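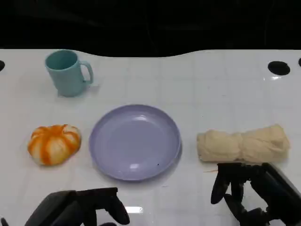

The Two-Armed Helper of Nitthorpe
25/07/2019

Bergþóra Ingvarsson built her first robot arm on a kitchen chair in January, with the heat turned up and a borrowed soldering iron. It fell over. The second one didn't, and by then she had joined the Stornudberg workshop in Nitthorpe, where 24 members share a laser cutter, a drill press and one very good coffee maker.

What she has going there now is a pair of arms called Trilell, and it's a joy to see a home builder aim this high! Both arms end in black grippers with jointed fingers, and she has redesigned those fingers 19 times. The early ones were stiff as clothespins. They could grab a block of wood all day long, but hand them anything round or floppy and they were lost.

So she practices on round and floppy things. Her regular lineup is a teal mug, a little striped pumpkin, a lavender plate and a rolled-up beige cloth, all set out on a white table. The mug has a handle to think about. The plate lies so low that a finger has to come in nearly flat to get under the rim. And the cloth (her favorite, and mine too after an afternoon of this) never rolls up the same way twice.

"I wanted things you'd find in a house," she says. "I'm not building a factory."

The software is a mix of her own code and a motion planner called Qaisi, passed around among a few workshops and patched by whoever has a free evening. She keeps a paper notebook next to the keyboard, and every attempt gets a line in it - what she asked for, which arm moved, what went wrong. The latest entry when I visited was number 933. 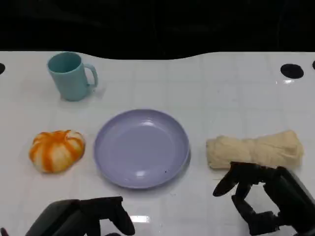 Shiny surfaces gave her trouble all spring. Overhead lights bounce off a glossy tabletop, and Trilell's vision code kept taking the bright spots for things worth picking up. She tried masking them out, then gave up and taught the code to compare two views before trusting either one. That fix took 80 lines, and she is prouder of it than of all the metalwork put together.

Next on the list is getting both arms to share a job, one holding the cloth while the other folds. She has the moves sketched out in pencil, with plenty of erasing - and if you're anywhere near Nitthorpe, she'd love a hand with the wiring.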